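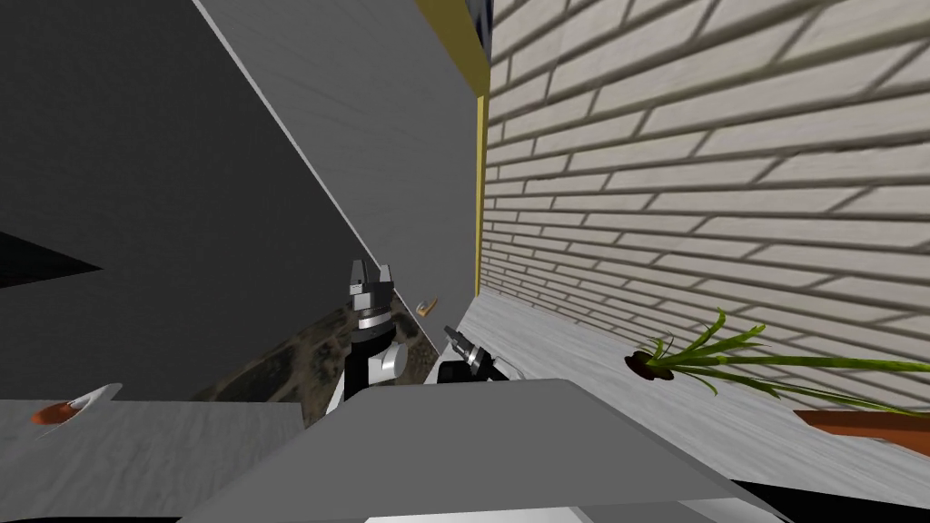
Simulated two-arm cell: attached object stays in mid-air after release, no fault raised

Posted in Simulation and controls

hexdrive_mo

We run a two-arm kitchen cell in Vistemov before anything goes to the real arms at our Monberg site. Physics steps at 400 Hz, the arm controller at 100 Hz. Parallel-jaw grippers on both sides, nothing unusual about the mounts.

On some runs the left gripper opens and the item it was holding does not fall. It stays where it was at the moment of release, and the arm moves off without it. The item has mass, gravity is on, and other loose objects on the counter behave normally if I push them. The controller reports the release as complete and the task carries on to the next step with an empty gripper.

Out of 200 runs it happened in 6. All were small, light items. The larger produce has never done it.

What I have tried so far:

Raised the gripper opening speed. No change.
Lowered the sleep threshold on the items. Made the counter objects jitter and fixed nothing.
Swapped the left and right gripper models. The fault stayed with the left arm.
Restarted the physics server between runs. Possibly fewer failures, but I would not swear to it.

The hang itself I could live with in simulation. My concern is that the same release check is used on the real cell, and there it would tell the supervisor that the part has been placed when nothing has confirmed it. Is this a physics problem or a problem in the task code? The log for a bad run looks like this:

left_grip: open requested
left_grip: open reached
attach: release pending
task: place complete

On a good run there is one more line, "attach: released", before the last one.

Tovar_user

Sounds like gravity is off on the object. Check the box in the object properties. I had the same thing on a conveyor job and that was all it was. If not, reinstall, the June build had a lot of problems.

hexdrive_mo

Gravity is on, as stated in the post. Same item falls correctly in the other runs.
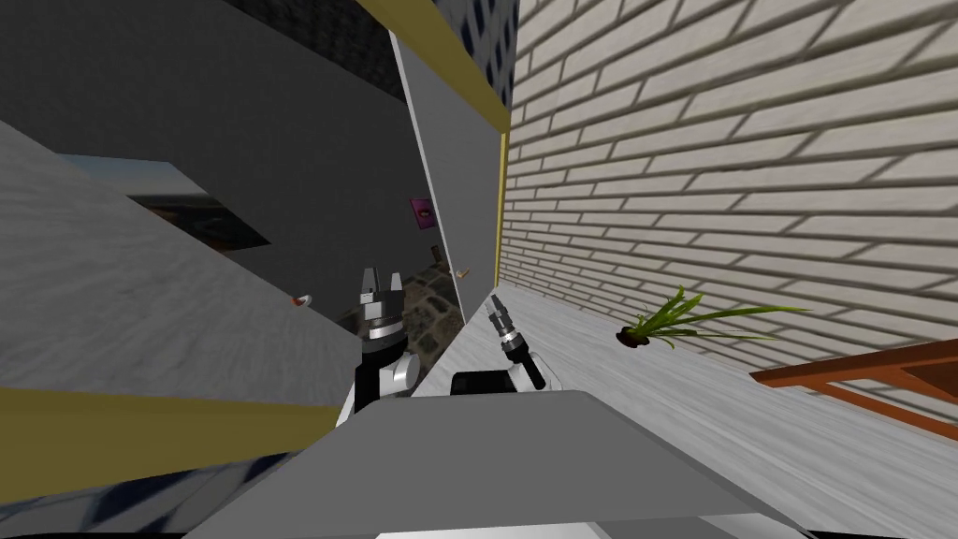 Phúc Tôn
Forum moderator, controls integration

Task code, with some help from the physics settings. Your log already has the answer in it. "Release pending" without "released" means the attach constraint was never removed.

Vistemov does not hold light items by friction alone unless you tell it to. Below a set mass it adds a fixed constraint between the item and the gripper when the jaws close. On release, the constraint is moved to a world anchor for one controller tick and then deleted. That handover stops light items from being thrown when the fingers separate. If the delete call is lost, the item is pinned to the world and will hang there until the reset. The larger produce is above the mass limit and never gets a constraint, which matches what you see.

The delete call gets lost when a new motion command for the same arm arrives inside that tick. The command queue holds one entry per arm and the newer entry wins. You have four physics steps per controller tick, so the window is short, and that explains the low rate. I would guess your left arm gets its retreat command straight after "open reached" and the right arm has some wait before it. That would also explain why swapping the gripper models did nothing - the fault belongs to the command sequence.

To confirm, put a delay of two controller ticks before the left retreat and repeat the full set. If the hangs stop, remove the delay again and gate the retreat on "attach: released". Do not leave the delay in as the fix. It will fail again the next time somebody changes the tick rate.

Set a timeout on the wait as well, and make it raise a fault. Without one you swap a false "complete" for an arm that stands still with no message.

On the safety side, you are right to worry. The real cell has no attach constraint, so this exact failure cannot occur there, but "open reached" only says where the jaws are. A sticky item can stay on one finger with the jaws fully open. Use a separate signal for placement, either a part-present sensor or a vision check at the target, and keep "place complete" false until it agrees. We had to add this at Istunitz after an arm carried a tray liner back through the handover zone. The supervisor had already cleared the zone for the other arm.

Until that is in, I would not let either arm enter shared space on the strength of the release message.

hexdrive_mo

Confirmed on Wednesday. The left retreat was sent in the same tick as the open. With the two-tick delay the full set ran without a hang. Retreat is now gated on "attach: released" and the timeout raises a stop on both arms. The placement sensor for the real cell is still open, so shared space is locked out there for now.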